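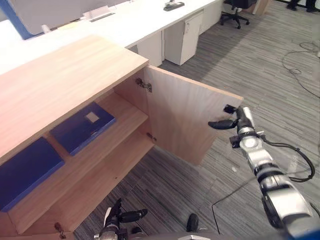 Figure 4.1 The right gripper at the outer edge of an open cabinet door. Two blue folders lie inside.

Chapter 4
Opening, Holding and Reaching: Tasks for Two Arms

In this chapter you will learn to:
divide a household or office task into stages that a robot can carry out;
choose which arm should do each part of a task;
describe the path of a hinged door and plan a grip that follows it;
keep a task log that another team can read and repeat.

Key terms: gripper, hinge axis, workspace, hold, release, task log

4.1 The cabinet task

Few people think about how they open a cupboard. One hand pulls the door and often stays on it while the other goes inside. A robot with two arms must be given this division of labour in full, and each stage must be checked before the next is added.

The project for this chapter is taken from the student robotics course at the Dretberg Institute, where Melahat Yaman and Defne Ertürk set it as the first shared assignment of the year. Teams are asked to open a cabinet, keep the door open and take out one named folder. The course handbook allows each team 20 trials, all of which must be entered in the log, including those stopped by the operator.

A door on hinges does not move in a straight line. Its outer edge follows an arc, and a gripper holding that edge must follow the same arc and turn as it travels. In Figure 4.1 the door stands nearly at a right angle to the cabinet front. Note how far the panel projects over the floor at this point, and consider what this means for the position of the robot's base.

The shelf presents a second difficulty. The folders are flat and lie beneath the cabinet top, so the free arm must enter from the front. Section 4.3 deals with reaching under a surface, and Section 4.4 with gripping thin objects.

Before you begin

Read the safety rules in Chapter 1 again. Agree within your team who will operate the stop button and who will write the log. Measure the width of your own cabinet door and draw its arc on squared paper, marking the hinge axis clearly. Bring this drawing to the first practical session.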